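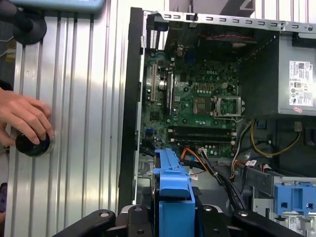
4.2 Recording the demonstrations

Demonstrations were recorded on the desktop computer task, in which a processor has to be moved from a holding fixture to its socket on the motherboard. We chose it from the Kernwood set of assembly tasks for its mix of coarse and fine motion. Most of the travel is through free space and can be shown quickly. The last part is slow work in a crowded case, where the power supply, the drive cage and the loose cabling all limit how the wrist can approach.

Two ways of showing the task were compared. In hand guiding, the demonstrator stood beside the arm, put it in its free-moving mode and led it through the task by holding the wrist. In remote control, the demonstrator sat at a desk behind a screen and moved the arm with a hand controller, using only the wrist camera view. Each demonstrator did both, and half of them began with remote control. Sessions ran through August and ended on Tue 4 September.

We recorded 126 demonstrations. Of these, 19 were left out of training: in most of them the arm reached a joint limit and stopped, and in the rest the demonstrator asked to start again. Joint positions, gripper width and wrist camera images were saved by the Erkex logger on a single clock. No force readings were used, as the arm's own estimates proved too noisy under hand guiding.

The case lay flat on the ridged metal table with its side panel off. Its position was changed between demonstrations by sliding it along the grooves, so that a policy could not succeed by replaying one fixed path. The fixture plate was moved less often, and only between sessions.
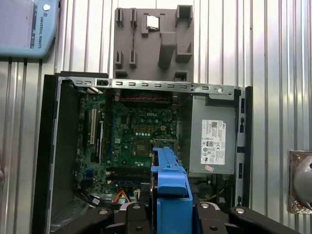 Figure 4. Wrist camera view of the work area. The processor rests in a nest on the grey fixture plate, with the open computer case below it. The gripper holds a blue plastic attachment.

Hand guiding was the faster method. Demonstrators needed little practice and tended to take a direct path to the case. Their recordings were less steady near the socket, however, where small pushes on the wrist showed up as sideways motion at the tip. We smoothed these sections with the Treltirden filter before training and left the free-space sections as recorded.

Remote control gave smoother motion close to the board but many more pauses. Several demonstrators stopped above the case to judge depth from the camera image, then came down in short steps. Pauses longer than 4 seconds were cut, after an early policy learned to hover over the case and stay there. Shorter pauses were kept, as they often came just before a change of direction that we wanted the policy to learn.

No demonstration was allowed to run past 90 seconds. This limit was set during piloting and affected remote control more than hand guiding. It may therefore have removed some careful but slow attempts from the data, a point we return to in Section 6.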